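Stiltico Grasp Planner 6
Software / Perception and planning / Reviewed listing

Version 6 of Stiltico's grasp planner takes a depth image and hands back a ranked list of two-finger grasps. Codura sells it here by the seat, with a license file and 8 hours of remote setup. We list it because customers ask for it. We don't think it does everything the Stiltico brochure says it does, and this page tries to sort out which parts hold up.

The brochure claims "any object, any surface." Our own trial used 700 logged picks on a plain gray table, and on boxes and bottles the planner was good. Put the same kinds of goods on patterned cloth and the segmentation starts drawing edges around the pattern. Clear plastic is worse. The depth map has holes wherever the film shines, and the planner fills them with a guess that it doesn't mark as a guess. You can turn the fill off (Settings > Depth > Infill), but then some bags get no grasp at all.
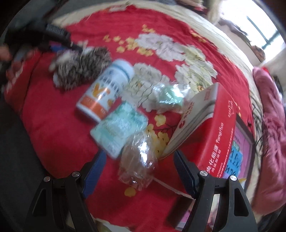
Clear bag between the fingers on a flowered bedspread, with boxes, a bottle and a plush hedgehog farther back.

Clutter on soft goods is what we would ask any vendor to demo before you pay. A bedspread gives under the fingertips, and the collision checker treats it as a rigid plane. Stiltico says a compliant surface model is coming – it said so in July too.

What you get
Planner core, Linux only
Viewer with grasp overlay and score readout
Driver for Bornard two-finger grippers
Rolland arm bridge (trajectory export only, no live replanning)
Default service port 1888, can be changed

What you don't get
Training tools. The network weights are closed, and custom objects go through Stiltico at extra cost.
A usable confidence number. The score ranks grasps within one image and means nothing across two.

Trial licenses are available on request. Bring your own objects, including the ones you expect to fail.

Page updated Wednesday, December 9, 2020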